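Trallow Shared Kitchen
Quarterly safety and housekeeping checklist, with comments
August

Rating key: OK = no action. Minor = fix before next check. Action = fix within the time stated. N/A = not present or not in use.

Areas covered: main kitchen, dish room, drying and sorting tables, dry store, back hall. The outdoor bins and the loading door are on the building's own list and are left out.

1. Floors and walkways

1.1 Floor clean and free of grease – OK
1.2 Mats flat, no curled edges – Minor
The mat in front of the double sink has started to lift at the corner nearest the drain. Tape is not a fix. Turn the mat end for end for now and put a new one on the next supply order.
1.3 Walkways clear, 33 inches minimum between tables – OK
Measured at the narrowest point, between the sorting table and the shelf unit. It only just passes. Don't park the trolley there.
1.4 Back hall clear to exit – Action, same day
Two stacks of flattened boxes and a folding chair. Moved during the check. Third time this year for the boxes.
1.5 Wet floor signs on hand – OK

2. Fire and heat

2.1 Extinguisher charged, pin and seal in place – OK
2.2 Fire blanket in holder by range – OK
2.3 Hood filters clean – Minor
Left filter is fine. The right one has a film on it and should go through a soak before the next busy stretch.
2.4 Nothing stored on or above the range – OK
2.5 Oven mitts in good shape – Action, one week
One pair worn through at the thumb. Thrown out. The remaining pairs are good but there are fewer than there are ovens, so this needs doing.
2.6 Paper goods kept away from heat – OK
The roll of brown paper for the tables is on the wall bracket in the back hall, well clear.

3. Electrical

3.1 Cords and plugs undamaged – OK
3.2 No extension cords across walkways – OK
3.3 Outlets near sinks trip when tested – OK
All tested with the button, all reset.
3.4 Large mixer (Jetoreo) guard fitted and working – Minor
Guard works. The label telling people to switch off before scraping the bowl has faded so far that you can't read it from standing height. Print a new one.

4. Knives and sharp tools

4.1 Knives stored in rack or block – OK
4.2 No knives left in sinks – OK
4.3 Peelers and graters in the marked drawer – Minor
Two graters in with the wooden spoons. Put back.
4.4 Can opener blade clean – OK

5. Dish room

5.1 Hot water reaches temperature – OK
5.2 Chemicals labeled and capped – OK
The Closia descaler is now kept on the bottom shelf as asked last time. Keep it there. It was above head height before, and a 200 ounce jug should not be lifted down from that height by anybody.
5.3 Gloves available in two sizes – OK
5.4 Sink strainers in place – OK
5.5 Broken glass box not overfull – Minor
Near the line. Empty it at the next pickup.

6. Drying and sorting table

6.1 Table steady, no wobble – OK
6.2 Brown paper cover flat and in one piece – OK
Change the paper when it tears or stains, whichever comes first. One large sheet is better than several small ones, as the overlaps catch on the feet of the racks and things tip.
6.3 Plates upright in the rack, between pegs – OK
The dark brown wooden rack is still sound. Plates need to go all the way down between the pegs so they don't lean out over the end. Keep heavy serving dishes out of it.
6.4 Rack joints tight, no splits or splinters – OK
Ran a cloth along both rails and nothing snagged. The short crossbars are firm.
6.5 Mugs hung on tree, tree standing – Action, before next use
Mug tree down on its side on the table, with a white mug lying next to the base. A tree on its side is a breakage waiting to happen – the arms stick out in all directions and people reach across them. Stand it up, set it toward the middle of the table, and load opposite arms in turn so the weight stays even.
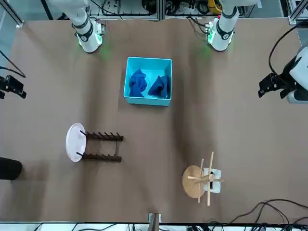 6.6 Mugs checked for chips before hanging – Minor
No routine for this at the moment. Run a finger around the rim and look at the handle where it joins the cup. Anything chipped goes in the broken glass box, including the ones people are fond of.
6.7 Cloths off the table top and in the bin – OK
Both dark blue cloths were in the turquoise bin. They could be folded instead of bunched, but they were contained and that is what the item asks for. The bin itself has no cracks.
6.8 Used cloths kept apart from clean ones – Minor
The bin has no label, so a person coming in fresh can't tell which kind it holds. Label it USED on the long side and keep clean cloths on the shelf. Used cloths go to the wash at the end of each session, even if only one or two have been touched.

7. Dry store

7.1 Shelves fixed to wall – OK
7.2 Heavy items at waist height or below – OK
7.3 Shelf load under 300 pounds per unit – OK
The Bråten shelving has its load plate on the left upright. Please don't hang aprons over it.
7.4 Food off the floor – OK
7.5 Step stool present, feet not worn – Minor
One rubber foot is loose. Push it back on before each use until a replacement comes in.
7.6 Signs of pests – none found

8. First aid and notices

8.1 First aid kit stocked and in date – Action, one week
Low on blue bandages and no burn gel left. The use log has no entry for the gel. Write it down when you take something, please, even if it is small.
8.2 Emergency numbers posted – OK
8.3 Evacuation plan posted and current – OK
8.4 Room capacity sign posted (85) – OK

Items carried over from the last check

Loose cupboard handle over the prep counter – closed.
Descaler stored too high – closed, see 5.2.
Boxes in the back hall – reopened, see 1.4.
Drip under the hand sink – still open. It is slow and the tray is catching it. Empty the tray daily, and leave the valve alone until the plumber has been.

To order

Sink mat, oven mitts, burn gel, blue bandages, rubber foot for the step stool, waterproof labels for the cloth bin and the mixer.

Copy of this list goes on the clip by the dish room door. Initial each item as it is closed and leave the sheet up until all of them are.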